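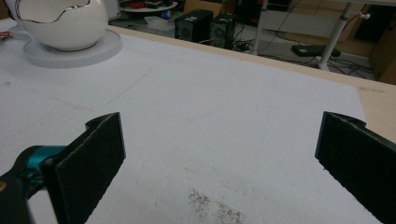 Ekness 蛋壳碗,白瓷,瓷釉光面,碗口一圈细金属色线

# Ekness 蛋壳碗(带底座)

**售价:485 元**
**供货:Oltora**
**页面更新:2020年8月18日**

Oltora 的目录把这只碗放在“玄关艺术”一栏,旁边配了一段很长的话,讲破壳、新生和归家。我们读了两遍,没弄明白它到底想让人往里面放什么。下面按我们自己的理解来写,目录里的形容词基本都删掉了。

说得简单些,它是一只做成破蛋壳样子的白瓷碗,下半截圆而光滑,上沿起伏不齐,沿口走一道细线。碗搁在白色底座上。放在门口的柜子上,回家把钥匙丢进去,出门再拿走。485 元买这么一件事,贵不贵各人有各人的算法。我们觉得偏贵。

## 规格

| 项目 | 内容 |
|---|---|
| 碗体 | 白瓷,内外上光面釉 |
| 碗口 | 不规则起伏,描线 |
| 内径 | 124 毫米(取最宽处) |
| 碗体重量 | 400 克,不含底座 |
| 颜色 | 仅白色 |
| 微波炉 | 不可 |
| 洗碗机 | 厂家说可以,我们建议手洗 |
| 本批数量 | 3000 件,见下文 |

内径是我们自己量的。目录上只写了“适合日常随身物品”,这种话没法拿来判断柜子上放不放得下。要注意碗口高低不一,换一个方向量,读数会差一点,我们取的是最宽的那一处。底座比碗身宽,量柜面的时候请按底座算,再留出手伸进去的余地。

## 关于“手工感”

目录里“手工感”出现了很多次,“手工”一次也没有。Jacobus Zwane 负责我们这边的进货,他专门写信去问,回信说碗体是模具成型,描线由人完成。那就是模具件,每只碗的裂口形状都一样。喜欢这个造型没有问题,只是别冲着独一无二去买。

描线倒确实有差别。开箱的几只里,有的线走得很匀,有的在裂口最尖的地方会粗一些。我们不把这个算作瑕疵,也不接受因此退换。介意的话请到店里自己挑,邮寄订单我们不替人选线。

至于“限量”,Oltora 给的说法是本批 3000 件。一月份我们问过还会不会有下一批,对方答“视反响而定”。照我们的经验,卖得好就会再做。所以请不要为了这两个字着急下单。

## 放钥匙到底行不行

能放,有条件。

碗身是往里收的圆弧,钥匙丢进去会滑到中间叠成一堆。一两把没有关系,伸手一摸就拿到了。如果家里的钥匙都套着塑料牌,再加几个金属圈,情况就两样了:牌子互相卡住,想抽一把,带出来一串。皮绳挂件更占地方,常常有一截搭在碗口外面。 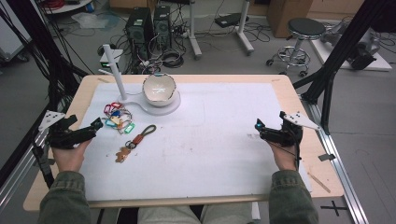

所以我们给顾客的建议一直是先把自己那一堆东西摆出来看看。粉的、红的、蓝的、绿的钥匙牌一大把,再配一个棕色皮圈、一只小熊吊牌,这样的家当还是用挂钩或者浅托盘顺手。蛋壳碗适合东西少的人,或者本来就打算借机把不用的钥匙清掉的人。

另外一件事,金属直接落在釉面上有声音,而且不小。夜里回家晚的人请考虑一下。Oltora 卖一种配套的毛毡垫,要另外付钱。我们试过,垫子确实让声音轻了,可也把碗底垫高了,能放的东西更少。我们没有进这款垫子,自己剪一块薄绒布效果差不多。

釉面会不会被钥匙刮花?厂家说不会。Bronwyn Paewai 在店里拿一只样品当收银台的零钱碗用,用到现在,碗底能看见几道灰色的痕。她用海绵蘸小苏打擦过,大部分擦掉了,剩下的要侧着光才看得到。我们据此认为是金属留下的印子,釉本身没坏。她用的时间还不够长,往后的事我们不敢保证。

## 底座

碗和底座是分开的两件,不粘连,也没有卡扣。好处是拿起来洗很方便,坏处是家里有猫的话请三思。

目录把底座叫作“雕塑式承托”。我们的看法是它主要起装饰作用,碗不带底座也能用,单放反而省地方。可惜 Oltora 不拆开卖,我们问过,对方的答复是“会破坏作品完整性”。

底座和碗一样是白色,落了灰很显眼。用半干的布擦就行,别用带颗粒的清洁剂。

## 别的用法

有顾客拿它放糖果,有人放耳环和戒指,还有人养多肉。前两种我们觉得可以。放首饰可能比放钥匙更合适,东西轻,也不容易叠在一起。

养植物我们不推荐。碗底没有排水孔,浇多了水没处去,土屑沾在白釉上也难看。自己打孔不是不行,打裂了我们不管。

盛热汤热饭也不要。除了不能进微波炉,这个碗口本来就没法喝东西,裂口的尖处虽然上了釉,碰到嘴唇还是别扭。

## 和另外两款比

很多人会把它跟 Ullero 的圆托盘、Nechyporuk 的墙面挂板放在一起看。三样我们都卖,说说想法:

- **Ullero 圆托盘**:样子平淡,好用。浅,摊得开,找钥匙快。如果只买一件放门口,我们会推荐这个。
- **Nechyporuk 挂板**:钥匙多的人家选它。要在墙上打孔,租房的话先问房东。
- **Ekness 蛋壳碗**:三款里最好看,也最挑人。送礼的比自用的多,收礼的人有没有真拿它放钥匙,我们不清楚。

## 包装和运输

原厂纸盒里只有一层瓦楞纸,对瓷器来说太薄。裂口那几处尖角最容易磕,我们出货前会在碗里塞满纸团,再整个裹一层气泡膜,底座另外包。收到后请先看碗口,用手指轻轻绕一圈,有缺口会刮手。

破损请在签收后两天内发照片给我们,碗和外箱都要拍。只拍碗的话,物流公司一般不认。

## 购买须知

- 未使用、包装完整,可在七天内退货,运费自理。
- 描线粗细、釉面小针点不在退换范围内。
- 店里有一只样品可以上手,就是收银台上那只。想试的话把自己的钥匙带来,往里放一放,再往外拿一拿。
- 需要发票请在下单时备注,事后补开要等到下个月。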